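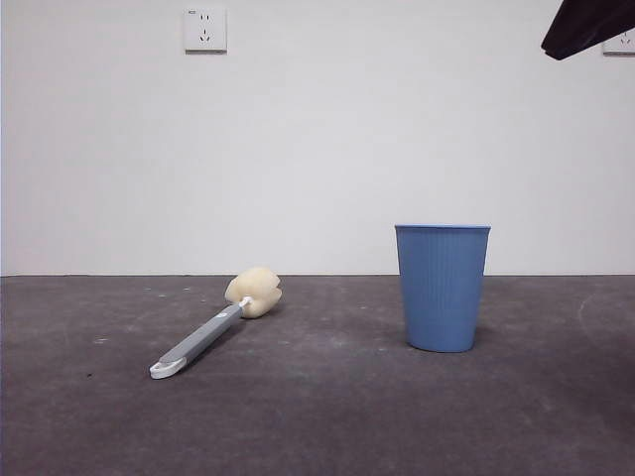 Tomada de parede branca, dois furos em cima e três embaixo.

Cirnasero: tomadas e tensões para quem viaja

Oi! Se você chegou até este LEIA-ME, provavelmente vai viajar e quer saber se o carregador entra na parede do hotel. Foi assim que comecei a tabela, num domingo à noite, com a mala aberta e três adaptadores errados na mão.

O que tem na pasta

O arquivo principal é o paises.csv, com uma linha por país e 9 colunas: nome, tensão, frequência, tipos de plugue e umas observações minhas (às vezes compridas demais, desculpa!). O outro é o adaptadores.csv, que diz qual adaptador serve em qual tomada. Por enquanto cobre uns 19 países, quase todos lugares onde eu ou algum amigo já dormimos.

De onde vêm os dados

O Rachid Badawi preencheu o Marrocos inteiro e ainda corrigiu minha grafia de meia dúzia de cidades. O Mohandas Acharya cuidou da Índia, onde convivem plugues de tamanhos bem parecidos -- leia a coluna de observações antes de comprar qualquer coisa. O resto eu juntei de manuais e anotações de viagem.

Cuidados

Tensão e formato são coisas separadas! O adaptador muda o encaixe e deixa a tensão como está. Secador de cabelo de 127 V ligado em 220 V queima, e digo isso com saudade do meu. Olhe a etiqueta: se estiver escrito 100-240 V, pode ir tranquilo.

No Brasil a tensão muda de cidade para cidade, então a linha tem dois valores separados por barra. Se for importar numa planilha, trate essa coluna como texto.

Pendências

Faltam 4 países que já me pediram e a versão em espanhol -- prometi para abril, vamos ver. Achou erro? Abra um chamado com o nome do país no título e, se der, diga em que cidade você estava.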